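Can a Robot Practice in a Pretend House?
By Shirley Lachance
February 2023

If you've ever learned to ride a bike, you know about the wobbly part. You tip over, you get up, you tip over some more, and one afternoon your legs seem to understand what they're supposed to do. Robots have a wobbly part too! And a robot arm is heavy and expensive, so when it wobbles, something can get dented, like the table or your favorite mug (or the robot).

So a lot of robots do their wobbling inside a computer. I've spent the past few weeks trying a kit called Jesside that lets kids see how this works. It's made by a company called Vanags, and I want to tell you what's in it, what I liked, and the one thing that made me grumpy.

First, a big word: simulation. A simulation is a pretend version of something, built in a computer, that follows rules copied from real life. In a good simulation, if you let go of a ball, it falls. If you shove a chair, it might slide. It's a lot like a video game, except that the point is to find out what would happen.

In Jesside you get a pretend arm and 36 pretend rooms. The rooms are full of ordinary stuff like chairs and sofas, and each one comes with little jobs. You pick a job, you look at the room, and you tell the arm where to go. Reaching for something on a sofa sounds easy, right? You do it every day. But an arm that's bolted down can't scoot over for a better look. It has to bend at its joints, up and over and down again, to get its gripper (that's the robot's hand) above the cushion.
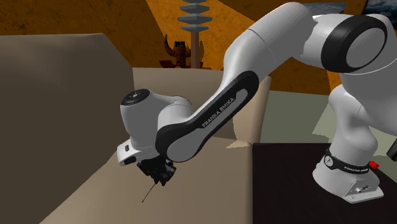 Colton Simard wrote to me that he likes the sofa jobs best, and that the trick is to go slowly at the end. He zooms across the room as fast as Jesside will let him and then creeps the last little bit. I tried it his way and my score went up, so thank you, Colton!

Now let's talk about joints. Hold your arm out and wiggle it. You've got a shoulder, an elbow and a wrist, and each one turns in its own special way. A robot arm has joints too, and inside each joint of a real one is a motor. To move the gripper a little to the left, several motors may have to turn at the same time, each by a different amount. Your brain does that for you without asking. With a robot, somebody has to work it out with math, and in Jesside the computer does that math while you watch. You can switch on a thing called "joint view" and see every joint's number change as the arm moves. I thought I'd find this boring. I left it on for a whole evening.

Armchairs are harder than sofas, I think. There's an armrest on each side and a tall back behind, and the arm has to come in over the top of all that without bumping anything. Small things lying on the seat can also be partly hidden behind the gripper when you look from one side. Jesside lets you change where you're looking from, and you'll want to do that a lot.
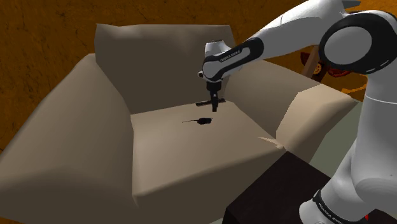 Does the pretend arm know what it's picking up?
It only knows what the program tells it, such as where a thing is and what shape it has. It doesn't know that a shoe goes on a foot or that a cookie is delicious.

That's a pretty important idea, so let me stay on it for a minute. When you see a banana, you know a hundred things about it right away. You know it's squishy, you know you can eat it, you know which end to peel. A robot program might just have a long curved shape and a spot to grab. If you want it to be gentle with the banana, you have to find a way to put "gentle" into numbers.

And how does a robot get better? One way is to try a job over and over, keep what worked, and change what didn't. Jesside has a button for this called Murimau mode (I asked what the name means and never got an answer). You set up a job, press the button, and the program runs it 1000 times while you go have a snack. When you come back there's a chart. Mine was terrible at the start and then climbed, with a big dip in the middle that I still can't explain.

Skinny things are their own kind of puzzle. Try this at home: put a pencil flat on a table and pick it up with just two fingers, coming straight down from above. Now turn the pencil sideways and try again, but don't turn your wrist. Harder! A gripper with two fingers has the same trouble. It needs one finger on each side of the thing, so it has to line itself up before it closes.

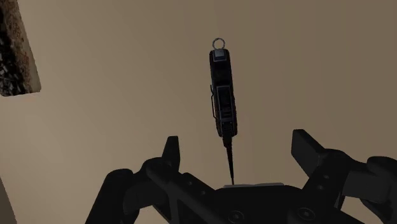

Gripper open, with neither fingertip touching the gadget.

Okay, my grumpy part. The first job in Jesside, the one called Jallov, is way too hard. You have to line up, close the gripper, lift and turn, all before anyone has shown you the buttons. Skip it. Go to job 2, play there for a while, and come back to Jallov later. Vanags told me an easier starter job is coming in April.

You can try Jesside for 30 days before your grown-ups have to decide about buying it. You'll need a computer with a mouse, and the instructions are long, so read them with somebody. If you get a weird chart out of Murimau mode, send it to me. I'm collecting them, and I'd love to see a dip bigger than mine!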